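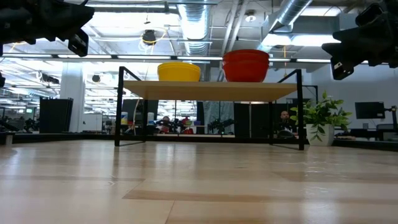 How long does a borrowed dish stay borrowed? In the Foltora buildings the median was 10 days, and a dish that had not come home by then was in no hurry.

Journal of Household Studies > Articles > Shared Kitchens > Section 4

4. Drift of tableware between shared kitchens

4.1 Background

Anyone who has lived in a building with a common kitchen knows that forks leave and mugs arrive. The literature has tended to treat this as a matter of theft, with a side interest in guilt. We think theft is too grand a word. Most of the movement we recorded was slow and went no farther than the next landing, and the person responsible was usually carrying soup.

Our earlier survey at Keogh asked residents to report what they had taken from the kitchen in the past month. They reported almost nothing. The same residents reported that their neighbors had taken a great deal. We have kept those answers out of the present analysis, though we remain fond of them.

4.2 Setting and stock

The study covered 6 kitchens in two residential blocks, Foltora and Ristanholm. Both blocks are run by the same housing group and have the same cupboards, which do not close properly in either place. At the start of the year we replaced the mixed crockery with 2,880 marked pieces, divided evenly among the kitchens. Each piece had a small code on its base that told us where it belonged.

Color was left as we found it in the supply catalog, with plain bowls in strong shades as in Figure 1. Residents were told that the pieces were marked. They were not told which cupboard we hoped to see them in, and several asked whether there would be a fine. There was no fine.

Figure 1. Bowls in yellow and red on a low table.

Stock was checked once a month. The checks took in kitchens, stairwells, laundry rooms and the bicycle store, which we added after the first round for reasons that became clear in the second. Bedrooms were off limits. A piece in a bedroom was therefore "absent" for our purposes, and it is fair to assume that a good many absent pieces were in excellent health under a bed.

4.3 Results

By the July check, 2,000 pieces could be found somewhere in the public parts of the two blocks. Bowls went missing more often than plates. Teaspoons were left out of the study from the outset, as our funding was limited.

Movement between kitchens ran mostly downhill. Pieces from upper floors turned up on lower ones far more often than the reverse, and the ground floor at Ristanholm ended the period with more crockery than its shelves could hold. Residents there complained of a shortage. On inspection, the shortage was of clean crockery.

We had expected larger serving dishes to travel least. In fact they traveled often and came back promptly, perhaps since a serving dish is hard to forget on a desk. Small bowls behaved in the opposite way. A small bowl makes a decent home for keys, coins or one half of a lemon, and once it has taken up such work it rarely goes back to cereal.

4.4 The amnesty box

In the second half of the study a return box was placed by the front door of each block. The boxes, bought from Sorkel, were open at the top and bore a polite sign. At Foltora the box filled within the first week and had to be emptied twice. At Ristanholm it received a steady supply of items, few of which were ours. These included a colander, a single ski glove and a cake tin – the last with cake in it, still in good order when the box was checked.

Returns dropped once the sign was replaced with a firmer one. We changed it back, but the mood had gone.

4.5 Limits

The two blocks house mainly students and first-year trainees, and we would not stretch these findings to families, who lose things in other ways. The monthly check also misses short trips: a bowl borrowed on the second and home by the fifth never left, as far as our tables are concerned. Finally, one checker lived at Foltora during the study and has since returned four plates.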